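Nasto Fast-Set Post Mix, 80 lb bag

Nikari Building Supply > Cement, Mortar & Mix > Fence and Post

Item ships from: Mkhize Road yard
Sold by: the bag or the pallet
Availability: In stock, yard pickup and local delivery

What the bag says and what we think

The front of the bag says you can pour it dry, add water, and hang a gate the same afternoon. We sell a lot of this mix and we would not hang a gate the same afternoon. A light wire fence, maybe. A mailbox, sure. A five-foot cedar gate with strap hinges is a different load, and it pulls sideways on the post every time somebody swings it. Give it at least overnight, and longer if the ground is cold.

Fast-setting and full strength are separate things, and the printing on most bags in this category does its best to blur them. Nasto is no worse than the rest. The mix goes stiff quickly enough that you can let go of the post and move on to the next hole. It keeps gaining strength for weeks after that, like any other concrete. If a contractor tells you it's "cured" by lunch, ask what he means by the word.

Where it makes sense

Fence posts, mailbox posts, clothesline poles, basketball hoops, small sign posts, deck stair landings that don't carry the deck itself. It's also handy for a single repair in a long fence run where you don't want to brace one post for days.

Where we'd steer you to something else

Footings that hold up a roof or a deck. Slabs of any size. Steps. Anything an inspector will look at, unless the plans call for this exact product. For those jobs buy the regular structural mix, which costs less per bag and gives you time to work it. We get asked every spring whether the fast mix is "stronger" and worth paying extra for on a patio. It isn't worth it on a patio. You'll be fighting the set before you finish screeding, and the surface will show it.

Dry pour or wet mix?

The dry pour method has a big following online. You set the post, fill the hole with dry mix, and soak it from the top. For a line post in a privacy fence in decent soil, we've seen plenty of these hold up fine. We've also dug out a few where the water ran down one side and left a pocket of gray powder against the wood. The customers who had that happen were sure they had used enough water.

If you want our opinion, mix it wet for corner posts and gate posts and dry pour the rest if you must. It's more work on a few holes and it takes the guessing out of the ones that matter.

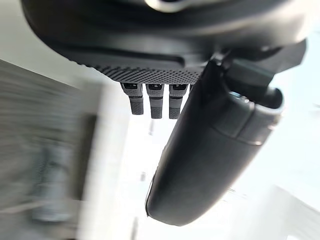 Mixing wet takes a tub or wheelbarrow and a hoe. A paddle on a heavy drill works too, but do one bag at a time and have the hole ready before the water goes in. Don't add more water to loosen it up once it starts to stiffen. That batch is finished, and extra water just makes it weak. Rinse the tools right away.

About the strength number

People compare bags by the psi figure. Fine, but read what the number refers to and how many days it took to get there. One brand prints 1,000 psi in large type and another prints something four times higher, and the first is an early reading while the second is at the end of a month. Those are two different tests. Ask at the counter for the data sheet and look at the same day on both. If a brand won't publish a sheet, we'd wonder why.

Remember too that most fence posts fail from rot at ground level, or from frost, or from a hole that was too shallow. We can't think of a fence that fell over because the concrete around the post was a bit under its rating. Spend the money on a deeper hole and better posts first.

How many bags

It depends on the hole, and the coverage chart on the bag assumes a very neat hole. Yours won't be. Rocks come out, the sides cave, the auger wanders. Buy a couple extra. Unopened dry bags come back for full credit within 30 days with the receipt, so there is little reason to run short. We don't take back bags that have gone hard at the corners, and we do check.

Pallet price

The break starts at a full pallet. A pallet weighs more than 2,000 lb, and no half-ton pickup should be carrying one, whatever your neighbor says he did last year. We will not load it. Take part of it and come back for the rest, or have it delivered. Delivery is curbside only. The driver can't put a loaded forklift on your lawn or over a septic tank, and he will say no if you ask him to.

Shelf life

Bags are paper. They pull moisture out of the air, and a bag that sat in a garage from one March to the next may already be partly set. Keep them off the floor, on boards, with plastic over the top. Squeeze the bag before you open it. Small lumps that crumble in your fingers are all right. Hard ones mean the bag is trash, and we'd say so even though we'd like to sell you another.

Uninitz foam post filler

We also stock the Uninitz two-part foam, mainly for people who have to carry material a long way on foot. It's light and it's quick. It also costs a good deal more per hole, and we don't have enough years behind us with it to promise anything about gate posts. The maker says one pouch replaces two bags of concrete. We'd call that true for a small hole with clean sides and leave it there. Foam has almost no weight of its own, so the soil has to do the holding, and sandy soil doesn't hold much.

Details

Weight: 80 lb
Color: gray when dry
Use: outdoor, below grade, non-structural
Water: follow the amount on the bag, clean and cool
Temperature: don't pour on frozen ground or if a hard freeze is due overnight
Safety: wear gloves, eye protection and a dust mask. Wet cement burns skin, and it can take hours before you feel it.

Returns: unopened, dry, undamaged bags with receipt. Foam pouches are final sale.

Questions about an order: call the yard desk or stop in. Loading ends at 4:30 p.m. and the gate closes at 5.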